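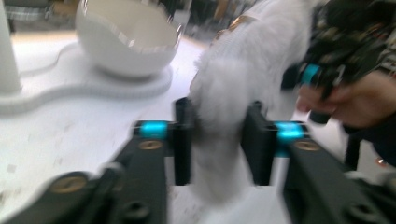
Figure 1. Soft toy held between the two finger pads, bowl behind.

Buying a Pair of Hands: Equipment Planning for the Woltivbridge Grasping Project

Group report by Seija Kallio, Yiğit Sönmez and Aurelia Reisinger
Supervisor: Gülizar Değirmenci
26 Feb 2024

1. What we were asked to do

The department wants a small set of hand-held grippers so that next year's students can record themselves picking things up. Our job was to say what to buy, what to borrow and what to leave in the catalogue. We were given a budget of 1,469 pounds and a spreadsheet with one of its columns already broken. The group before us had spent most of their money on a very good arm and then had nothing left to mount on the end of it. The arm is still in the store room and is used for coats.

2. The gripper

We compared two routes. Wondenum sells a finished pair of hand-held grippers for 800 pounds, delivered, with a case. Addo sells the parts for a pair at 779 pounds, without a case and without any instructions that agree with one another. On paper the saving is 21 pounds. Yiğit wanted to build them ourselves on educational grounds. Seija asked him to cost the education, and he came back with two weekends and a set of hex keys, after which we recommended Wondenum.

We did look at a single gripper in place of the pair. It would have been cheaper, but the second-year tasks include opening jars and folding, and we tried folding a towel one-handed in the corridor. The minutes record this as "inconclusive". Aurelia would like it noted that hers was nearly square.

3. Things that wear out

Quotes tend to stop at the gripper, and the running costs are in the small stuff. Finger pads are the part that meets the world, and the supplier treats them as consumables, so we have put down 80 pounds for spares. We would sooner have a drawer full of pads in April than an argument about who ordered them. Screws come from the workshop. Ekrem Gökçe, who runs it, has agreed to this as long as we stop taking his good screwdriver.

4. Test objects

This was the cheapest part of the plan and took the longest to agree. We wanted something hard, something soft and something awkward. Soft and awkward turned out to be available in one item. Long white fluff gives way between the pads, and the outline of the toy tells you very little about where the firm part is. Crockery comes from home, on the understanding that it may not go back.

Purpose-made object sets exist. We read the price list for one, closed it, and went to the charity shop on Dakar Street.

5. Picture quality

Fast movements smear. In Figure 1 the whole view is streaked, fingers included, and the fluff has gone to cloud. Our first thought was to ask for a better camera. Gülizar's first thought was that we might try more light, since lamps are already in the cupboard. We have left the camera line blank until the lamps have been tried properly.

6. The sum

Grippers 800, spare pads 80, which leaves 589 pounds. We suggest holding this back until the first month of recording is done, apart from storage and charging leads, to be bought as needed. Yiğit has asked for part of it to go on a third gripper in case one is dropped. We have written this down as a request. He is also the person most likely to drop it.

7. Still open

Delivery time from Wondenum, which has been quoted to us twice and differently. Who keeps the key to the cupboard. Where to put the coats if anyone wants the arm.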